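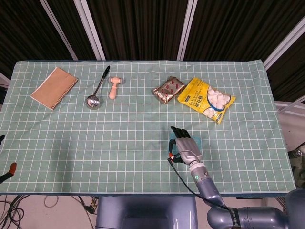 I finally made it to Rundano in September, after driving past the place for most of the summer. It's a small bar and kitchen in Codport, two doors up from the ferry office, and people go there mainly for the bitters. The owners make their own from gentian root and dried orange peel, and they put it in more things than you would expect.

The room seats 60 if you include the patio. I got there at 5:30 in the afternoon and had my pick of stools. By 7 there was a line.

I started with the house spritz, which has the bitters, dry cider and a strip of grapefruit peel. It was served very cold in a short glass. I liked it. It's less sweet than the canned version they sell at the grocery store in Trarnton, and you can taste the root at the end – a little like strong tea that has been left too long, in a good way. The second drink was warm, with black tea, honey and rum, and I would skip that one. The honey covered up everything else.

The food menu is short. I had the smoked bluefish on toast and a side of pickled green beans. The fish was good and the toast was cut too thick. The beans were the best thing I ate all night. They are done in cider vinegar with mustard seed and a spoonful of the same bitters, and I asked if they sell them by the jar. They do, but they were sold out.

The bartender told me the recipe took two years and that the last batch came to 1,185 bottles. They were down to 285 when I was in. Most of it goes to Shao, the noodle place across the harbor, where it gets used in a braise with short ribs. I haven't tried that yet. A friend says to order it with the plain rice and not the noodles, so that's the plan for next time.

I brought a bottle home and have been using it in soda water with a lot of ice. A teaspoon is plenty. I also put some in a vinaigrette, half a teaspoon to a quarter cup of oil, and it worked fine on cabbage. It did not work on tomatoes.

Parking is a problem after 6. The lot behind the ferry office is free once the last boat leaves, but the sign is hard to read, so check it before you walk off. My bill for two drinks, the toast and the beans was reasonable for Codport – a bit more than I'd pay in Trarnton. They take cards now.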